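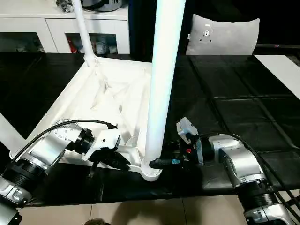
Yiran Xie

Week 6 notes: writing instructions people can follow

Okay, so last week we did descriptions, and I promised we'd get to instructions, and I got so many emails asking whether recipes count. Yes! Recipes count. So do knitting patterns, bus transfer directions, the card taped inside the laundry room door, and whatever your aunt texts you when you ask how to reset her router. If the reader has to do something with their hands or feet while reading, it belongs in this unit.

Please read the Kallar packet before Thursday. It's 30 pages, but a lot of that is diagrams and wide margins, and you can skip the appendix on page layout (we'll come back to it after break).

Where to start

I want you to start with the reader's hands. Before you write a single step, picture what they're holding when they get to it. Somebody following a flat-pack sheet usually has one hand on a part that will fall over if they let go, and the other hand is hunting for a screw. They can't turn a page. They can barely look down. So if step 4 needs a second person or a towel on the floor, say so before step 1, where they can still do something about it.

When I was in grad school I spent a summer at a small furniture company called Wirnard, rewriting their leaflets. I started in August, in a room with no windows, with a box of customer letters. There were 285 of them and I read every one. My boss, Elvia Olvera, made me sort them by the verb the customer used when things went wrong. "Forced" was a big pile. "Gave up" was bigger. I still think it's the best training I ever had, and you'll be doing a tiny version of it in the homework, sorry.

Verbs

Put the verb first. "Push the peg in until it clicks" works. "The peg should be pushed in" makes the reader wonder who's doing it and whether "should" means it's optional. You all know this already, I think, but half of the drafts I got back on Mon 1 March had at least one "should be" in them, so here we are again.

One action per step, mostly. I say mostly because "lift and turn" really is one motion for most people, and splitting it in two makes them lift, stop, put the thing down and read again. Try it with a real object before you decide. If you find yourself stopping between the two verbs, split them.

And watch out for "then." It hides steps. "Attach the back, then the sides" has at least three things going on in it.

Naming the parts

Pick a name and stay with it. I know your other teachers told you to vary your words so the prose doesn't get dull. Not in this class! If it's a "rail" in step 2, it can't be a "bar" in step 5, or your reader will go looking through the bag for a bar.
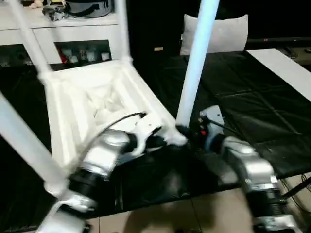 The same goes for left and right. Whose left? If the thing gets flipped halfway through, every left becomes a right and your reader is lost. The old Ader leaflet in your packet (page 11) handles this pretty well - it gives each side a letter and never says left at all. The Trujillo one doesn't, and I'd like you to find the exact step where it goes wrong. I'll give you a hint: it's earlier than you think.

Warnings

Warnings go before the step they belong to. I'm a bit of a broken record on this one. "Do not tighten fully yet" is no use after the reader has tightened fully. In that Wirnard pile there were some 192 letters about a single bookcase, and the warning that would have helped them was printed nicely in a box, in bold, under the step.

Keep them rare, too. If every line has an exclamation triangle, people stop seeing the triangles.

Length

The longest leaflet in the packet runs to 1,451 words, and I'd argue it isn't too long for what it does. People skim instructions, lose their place, and come back. Give them big numbers and white space so they can find it again. Cutting words is fine, but don't cut the little check lines ("both ends now sit flat"), which tell the reader they're still on track.

For Thursday

Pick something you can do without thinking. Tying a shoe is banned, I've read too many of those. Write it up in no more than 12 steps, give it to a person who's never done it, and keep your mouth shut while they try. That last part is really hard. Write down each place they stop, and the verb they use when they complain.

Bring two copies, the first version and the fixed one, plus your list of stops. Paper please, I'm going to write all over them. If you can't find anybody to test on, come to my office hours and I'll be your beginner - just not if it involves heights.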